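Workshop notebook – supervisor coaching module, pilot group
June, entry opened 8:40 a.m.

Second pass through the check-in exercise with the Clekville group. The Gilum supervisors ran the first version in the spring and their comments are taped inside the back cover. Main complaint from Gilum: the opening question ("How is it going?") gets a one-word reply and the supervisor fills the rest of the time talking. Changed it to "What is in your way this week?" and left everything else alone, so the two groups can be compared on that item.

Format as run: pairs, one plays supervisor, one plays team member, twelve minutes, then swap. The card for the team member states a missed deadline and a reason the person does not want to give. Supervisor does not see the card. Observer marks three things on the sheet: who spoke last before each silence, open or closed question, and whether a next step was named with a date.

Transcribed talk from the Gilum recordings came to 1,029 conversational turns. Of those, 409 were supervisor questions and 273 of the questions were closed. That is two thirds closed, higher than I wrote in the proposal. Proposal text needs correcting before it goes to Donati. Clekville recordings are not transcribed yet, so no comparison is possible today.

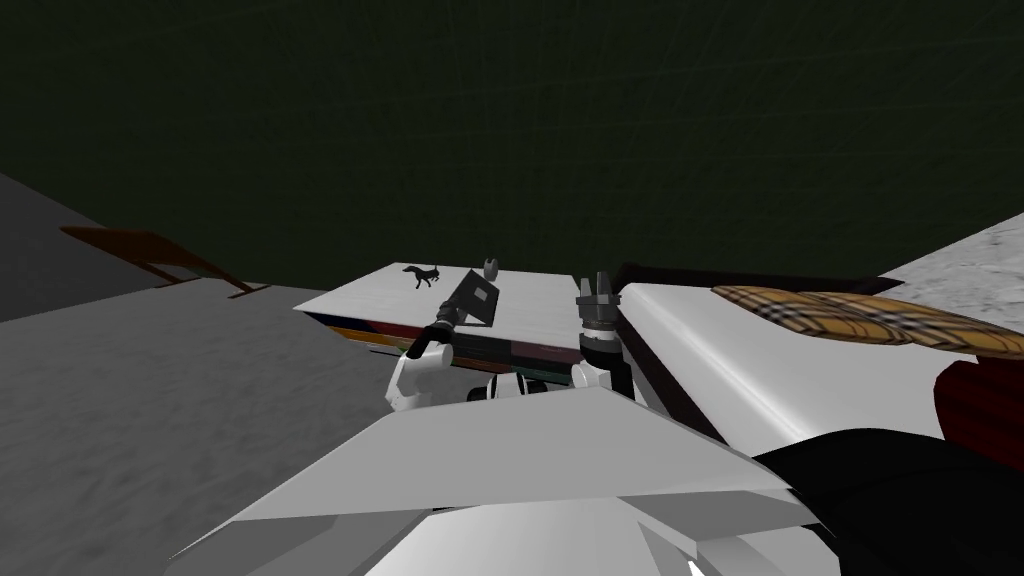
Observer sheets are a weaker source than the transcripts but they are available now. On the sheets, the Clekville supervisors waited longer after the first question. The wait disappears by the third or fourth question. Two pairs went straight from the problem to an offer to take the work over themselves, which the guide lists as rescue behavior. I had expected that to be rare once people had read the guide. Possible that they read it and did not connect it to the exercise. Move the rescue paragraph to the card itself and test again.

Naming a next step: most pairs did. Naming a date: fewer. Several sheets have the date box left blank, and I can't separate "no date given" from "observer forgot." Add a "none" option to the box.

Timing. Twelve minutes is too long for the first role and about right for the second, after people have warmed up. Try eight and twelve. Debrief ran over and cut into the feedback section, so feedback was done standing up near the door and is poorly recorded. My notes from it say only "cards too polite" and "more about what to do when they get angry." Both fair.

Osteo site has asked for the module in a half-day version. Delegation and check-in would fit. The section on setting direction would not, and I would drop it whole – a shortened one did badly at Gilum.

To do:
- correct closed-question share in proposal
- reprint observer sheet with "none" box
- write two cards with an angry team member
- send Clekville audio for transcription
- reader packet is at 738 lines, trim the delegation chapter first

2:15 p.m. – Card revisions started. First angry card drafted, second one still reads like the first.

Print this entry
E-mail this entry

Recent entries
Delegation exercise, Gilum, first run
Observer sheet, version 2
Notes on silence in one-on-one meetings
Half-day outline for Osteo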